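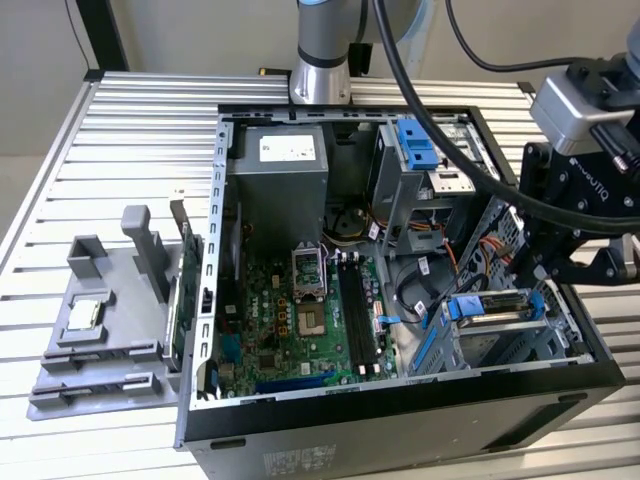
Week 6 handout: Taking a desktop apart, and what to believe about it
Mar 18, 2023
Riet Koster

Most repair guides say a desktop comes apart "in minutes." Read that claim with some suspicion. The Plaren guide gives 12 steps for a full teardown, and step 4 is "remove remaining components." I would call that several steps.

Before you start

Shut down, unplug, hold the power button for a few seconds. Lay the case on its side with the open side up. Boards are awkward to work on standing, whatever the man in the video does.

"Tool-free"

Office towers often use colored plastic clips and latches for the drives. They save you a screwdriver at the drive bay and nowhere else. The motherboard is still screwed down, and so is the power supply in nearly every case you'll meet. Old plastic also snaps. Press, don't pry.

Order of work

Cables first, then expansion cards, memory, drives. The processor comes after the cooler is off. Release the lever, open the bracket, lift the chip straight up by its edges. Do not touch the contacts in the socket. If you bend one, the board may well be finished, and I have yet to see a forum fix for this that I trust.

Where the parts go

A holder with a place for each part beats a pile on the bench. Cards stand in slots, the chip sits flat in a recess. Verkstead sells a padded tray for 69 dollars; I can't find anything it does that a divided box won't. Screws go in a cup, sorted by where they came from. Magnetic mats are fine until somebody bumps one.

Thermal paste

You will read that the brand matters enormously. Ask who ran the test. Clean off the old paste, put on a small amount of new, move on.

For next time

Find one teardown guide online and mark every step that hides a second step. Bring it on paper. Belmiro Quintela's group goes first.

Recent handouts
Week 5: Do you need a new power supply?
Week 4: Reading a spec sheet without being sold to
Week 3: Hard drives and the word "lifetime"
Week 2: Static, straps and superstition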